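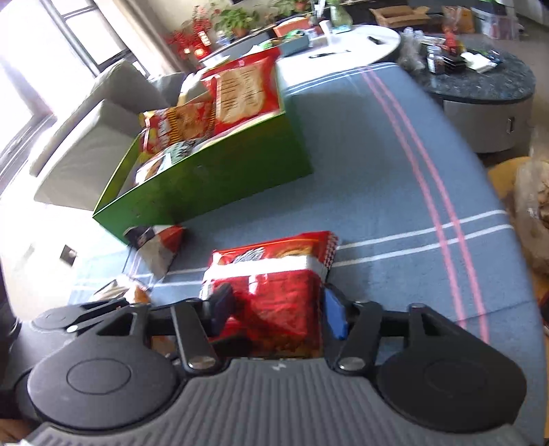 Purik Handling Group, Dromeo Works

Progress report to the Henriques Fund
Friday, October 18, 2019

Work since the last report has been on teaching by hand. The operator holds the gripper, picks up an item and puts it where it should go, and the recording is used to train the arm. We began in May with rigid cartons and have now moved on to soft packs, mostly snack bags and a green box to sort them with.

We have 664 usable demonstrations. A further 90 were thrown out, mostly where the bag slipped or the operator's path was too jerky to follow. A bag held upright between the two finger pads is the grip we now ask for. Bags lying flat on the carpet remain the hardest case and take longer to record.

Nine operators have been trained. New starters need more than 5 practice runs before their recordings are worth keeping, and we have added this to the induction sheet.

Remote control was tried on the same task using the Grerno handset. It was slower, and operators found it hard to judge how firmly the bag was being squeezed. We will keep it for items out of reach and do the rest by hand.

Spending is within budget. The one late item is the spare set of finger pads, which is still on order.

Next period: more recordings of flat and crumpled packs, then a first full run on the arm. We ask the Fund to confirm the second payment so that operator hours can be booked.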